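Cuaderno de taller – noviembre, domingo

Llego a las ocho. La célula sigue como la dejó Ekua el viernes: tablero blanco sobre la mesa de madera, perfiles de aluminio a los dos lados, trípodes sin mover. Antes de encender nada repaso las pinzas de mano, que es lo que toca hoy.

Pinza izquierda: holgura en el eje del brazo interior, lado del pulgar. Desmonto, limpio el casquillo de latón, vuelvo a montar con fijador flojo. El tornillo del dedo estaba pasado de par. Lo cambio por otro de la caja Movlow y anoto el cambio en la ficha. Pinza derecha: sin holgura apreciable, solo polvo en la articulación. El cero del encoder deriva 2 cuentas entre cierre y cierre, dentro de lo admitido.

Cargo la configuración 131 y hago la comprobación con la tarea de la regleta, las dos manos puestas.
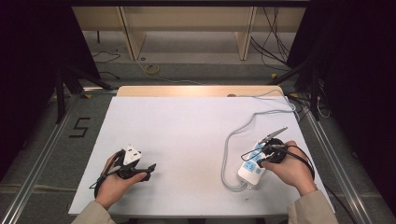 Comprobación a dos manos: clavija en la pinza izquierda, regleta en la derecha.

La clavija de tres patillas es mala pieza para calibrar y por eso la uso. Si los dedos no cierran paralelos, gira sobre sí misma en cuanto roza el enchufe. Con el par de cierre de fábrica giraba. Lo subo un paso, repito, y aguanta. No lo subo más: en septiembre Tetteh Sowah marcó la carcasa de una clavija por apretar de más y estuvimos una mañana buscando el fallo en el software.

Pendiente el paso del cable de la mano izquierda. Va desde la pinza hasta la muñeca con una vuelta demasiado amplia y acabará enganchándose. Propuesta: brida blanda en la correa y dejar la vuelta más corta. Lo hablo mañana con Ekua, que es quien cosió las correas.

Segunda parte, cámara de la pinza. El soporte admite dos posiciones y la documentación de Flonora no dice cuál es la buena. Criterio mío: con los dedos cerrados, la junta entre ambos tiene que caer en el centro de la imagen y las puntas deben verse enteras.

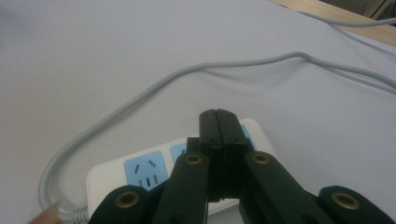
Queda dado por bueno y aprieto el soporte. La exposición la dejo fija; en automático la imagen bombea cada vez que el negro de los dedos ocupa más campo. Balance de blancos sin tocar, aunque el tablero tira a azulado – es cosa de la luz, no del sensor.

Contador de ciclos de la pinza izquierda a cero. Próxima revisión a los 2000, o antes si vuelve la holgura. Faltan casquillos de repuesto: pedir 5 a Butel. El script de Rey que vuelca los registros sigue cortando la última línea. No lo arreglo hoy.

Apago a las 13:20. Fichas firmadas las dos.

Entradas recientes
Correas nuevas para las pinzas
Deriva del encoder, segunda medición
Copia de seguridad de las configuraciones
Rey: registros incompletos

Contacto | © Cuaderno de taller | Volver arriba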